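ROBOT MANIPULATION LAB — HANDOUT 4
Clutter, Contact and the Pot
Instructor: Zuweira Amoah. Lab assistant: Kofi Agbeko. Cell hours are on the door and Kofi means them.

Where we are

Last time your arms moved foam cubes across a bare floor, and several of you wrote in your reports that the problem of grasping was "largely solved." I have kept those reports. This week the cell has real objects in it, and the foam cubes have gone back in their drawer.

The set is a poker chip case, a toy block vehicle and a stainless steel pot with its utensils. We picked them because each one is bad in its own way. The chips are thin and lie in grooves. The vehicle has studs, wheels and no obvious side to grab. The pot is large, shiny and gives the depth estimate very little to work with. If your method handles one of the three, you will pass. If it handles two, Cornel Avram's team will want to talk to you, and you should let them, as they're stuck on the third.

The wrist view

You will spend most of the session looking at the world from the gripper, so get used to it now. Your fingers are always in the picture, always blurry and never quite where you think they are. The leaf wallpaper is also in the picture. It has excellent contrast, and feature matchers adore it. Last term a matcher of mine tracked a leaf with great confidence for an entire afternoon.
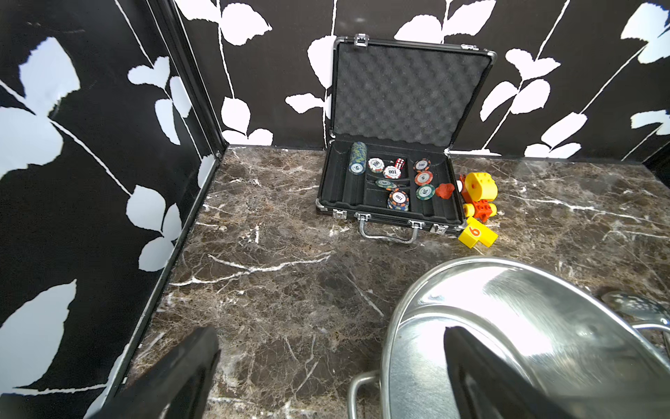
Before you move anything

1. Home both arms and wait for the joint lights. The arms share one floor and neither has any manners.

2. Start the logger. Venda (our control layer) does not start it for you, whatever the old wiki says.

3. Set the speed cap to 30 percent. You may raise it to 90 after Kofi has watched one clean run. He has watched a lot of runs and his face gives nothing away.

4. Check that your wrist transform is the current one. The file from June is wrong by a rotation that looks fine until you're near the back wall.

Choosing a grasp

Start with the free edges. A chip lying flat in a tray offers almost nothing to a two-finger gripper, while a chip leaning on something offers a rim. Look for the leaning one. Akua Kwofie's group wrote a scoring function for this called Odoi, and it is in the shared folder with comments that are mostly apologies. It ranks candidates by exposed edge, finger clearance and distance to the nearest wall of the container. Read the clearance term twice. It assumes closed fingers, and yours will be open on approach.

For the vehicle, approach from above and stay off the wheels. A grip on the wheels turns a pick into a drive.

For the pot, you have the rim and the handles. The rim is thick and rolled and will take a pinch, but the inner wall is a mirror for planning purposes: throw out any depth point inside it that disagrees with its neighbors, then throw out a few more on suspicion. The floor is marble-patterned, so a pale vein can pass for an edge if your threshold is low. Raise the threshold.

Two arms, one pot

Part B uses both arms. One arm works at the pot while the other stays clear until it's given a turn. Ramura, the little scheduler we use, hands out turns by region: back wall, pot, right side. It knows nothing about elbows. You have to know about elbows.

Lama Chidiac's rule from last year still holds — plan the elbow first and the fingers will sort themselves out. Her team lost 31 runs finding this out, and you're welcome to the result for free.

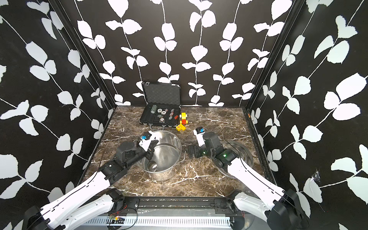
Figure 2. Part B, both arms in the cell. Left gripper over the rim of the pot, right gripper pointed toward the back.

What to hand in

Your log, one plot of gripper position over time, and at most 900 words. Spend them on the failures. I don't need a paragraph on the history of robotics, and I especially don't need the one that begins "Since ancient times." Report every attempt, including the ones you think were the network's fault. If you changed a parameter in the middle of a session, say which one and when.

Teams planning to enter the Jornimdale student challenge can reuse this lab as their qualifying task. See Cornel for the form and bring your own pen.

Related items
Handout 3: Foam Cubes and False Confidence
Handout 5: Regrasping
Venda quick reference
How to read an Odoi score
Jornimdale challenge: rules for student teams
Lab safety sheet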